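3.2 Auftragsmenge und Selbstauskunft

Wer nach der täglichen Pflegeroutine fragt, erhält Idealbiografien. Den Sonnenschutz Stirnik trugen laut Fragebogen alle auf, laut Waage kaum jemand – die Tube war nach 4 Wochen fast so schwer wie zuvor.
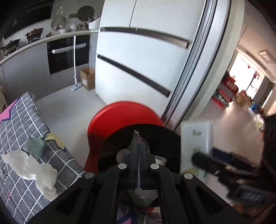

Text und Abbildung: Rasmus Kļaviņa

Abb. 2. Greifer mit zerknitterter Kunststoffhülle, dahinter ein runder schwarzer Deckel.

Bei der Nachtcreme Desska kehrt sich das Bild um: Sie gilt als sparsam verwendet und verschwindet zügig. Eine Korrektur der Angaben um den Faktor 2 genügte nicht.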